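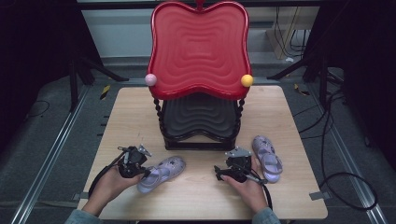

Ticket status: Resolved
Category: Season ticket accounts, mobile entry
Product: Prilia ticketing app
Opened: February 2024

Reported issue

The account holder renewed two season tickets in Section 5 of the Grimus football stadium. The renewal was accepted and payment was posted, but the mobile app continued to show both seats as "Released." The parking pass attached to the account was also missing. The account holder asked for written confirmation that the seats had not been offered to the waiting list before the spring game.

Initial review

The ticket office confirmed that the renewal was received before the deadline and that the seats were held in the account holder's name in the main seating record. The "Released" status appeared only in the mobile app. No transfer, resale or return request was on file for either seat.

The account holder was asked to sign out, install the current version of the app and sign in again with the email address used for renewal. The status did not change. Entry through a web browser gave the same result, so the fault was not limited to the phone.

Further review

The matter was sent to the Pomlow support desk, which maintains the link between the seating record and the app. The desk found two profiles under the same mailing address. The first was created when the account holder bought single-game tickets in October. The second was the long-standing season account. The app was reading the October profile, which carried no renewal rights, and marked the seats as released by default.

A search of the season file showed over 80 accounts with the same pattern. Seats on all of these accounts remained assigned to their holders. None had been passed to the waiting list.

Action taken

1. The October profile was merged into the season account. Purchase history and priority points were kept.
2. Both seats were sent to the app again and now show as "Renewed."
3. The parking pass for the Abdel Rahman lot was reissued. The earlier barcode has been canceled and will not scan at the gate.
4. Written confirmation of the seat assignment was sent to the email address on the account.

Customer reply

The account holder reported that both seats were visible but the parking pass was not. Support advised opening the "Add-ons" tab and refreshing the page. The pass was then displayed, and the account holder agreed that the ticket could be closed.

Note to other account holders

Patrons who see "Released" next to a renewed seat should not buy the seat again. A second purchase will create a separate charge, and refunds are handled by the business office under its own schedule. Please reply to the renewal email and include the account number, section and row. Merging of the remaining profiles is in progress, and no further step is required unless the status is still wrong when spring game tickets are delivered.

Was this helpful? 5 comments | 2 shares

Contact the Ticket Office | © Grimus Athletics Ticket Office | Back to top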